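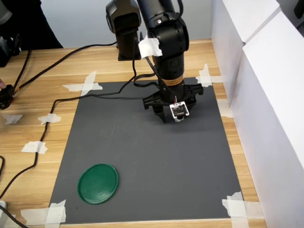

Why did my aunt leave me the ferry tickets?

Because I was the only one in the family who got seasick and went anyway, according to the note she'd paper-clipped to them.

There were two tickets, both for the night boat to Trornthorpe, both one way. My cousins got the apartment and the good rugs, and I got a paper clip with some rust on it. I was a little sore about that, I'll admit, right up until I stood in line at the terminal with my bag and started feeling like someone in a movie (a cheap one, but still!).

The man at the counter turned the tickets over a few times and held them up to the light.

"These are old," he said.

"She was old," I said.

He stamped them both, even though there was only one of me, and told me cabin 32 was down the stairs and past the ice machine. So off I went, and of course the ice machine was broken and humming to itself, and of course cabin 32 had somebody's shoes outside the door.

They were big brown shoes, very clean. I knocked.

"It's your cabin too," a voice called. "I've had the other ticket's bunk for years. Come in, come in, watch the step."

That was how I met Valter Hedlund. He was sitting on the lower bunk in his socks, peeling an orange, with a little radio going beside him, and he looked at me the way you look at a bus you'd given up on. He had my aunt's chin. I don't mean they were related, I mean he'd picked up her way of sticking it out when she was waiting for you to say something stupid.

So I said something stupid. I said, "Are you going to Trornthorpe?"

"The boat is," he said, and gave me half the orange.

We left the harbor late. I lasted maybe 20 minutes before I had to go up on deck and hold the rail, and Valter came up behind me in his clean shoes and talked the whole time so I'd have something to listen to besides my stomach. He told me about a dog he'd had called Shawky who would only eat off a blue plate. He told me about Cledora, the bakery in Trornthorpe where my aunt had worked the ovens the year she ran away from home, which was news to me. My aunt ironed her pillowcases. My aunt wrote thank-you cards for thank-you cards.

"She ran away?"

"For one winter. She owed me 100 crowns at the end of it and she never paid."

"Is that what this is about? Do I owe you money?"

He laughed so hard he had to take his glasses off. The wind was awful, and there was a woman farther down the deck singing to a baby, and I remember thinking I should be cold and I wasn't.

What he told me then took most of the night, and I'm not going to put it all down. Some of it was about a room over the bakery, and some of it was about a letter with the wrong street on it. The two of them had bought a pair of tickets every October after that. They mailed each other one. Most years only he showed up. Three times she did, and they went over and had coffee and rolls and she took the train home, and told my mother she'd been to the dentist.

"Three times," I said. "That's a lot of dentist."

"She had wonderful teeth," said Valter.

I slept a bit toward morning, in the top bunk, with my coat on. When I woke up the engine had changed its note and he was already packed and standing at the round window. The town came up gray and then yellow, with all its chimneys, and a crane with ROTON painted down the side in letters as tall as a house. He pointed out the hill and the church. He pointed at a row of roofs and I couldn't tell which one he meant, but I nodded.

Cledora was still there. It had new chairs and a girl with green hair at the register, and it smelled so good I nearly cried, which I blame on the orange being all I'd eaten. We got the table by the door. Valter ordered three coffees. The girl asked if we were waiting for somebody and he said no, so she put the third one down between us, next to the sugar, and went off to get the rolls.

I took out my wallet and counted 100 crowns onto the saucer. He looked at it for a while with his chin stuck out.

"There's interest," he said, and picked up his cup.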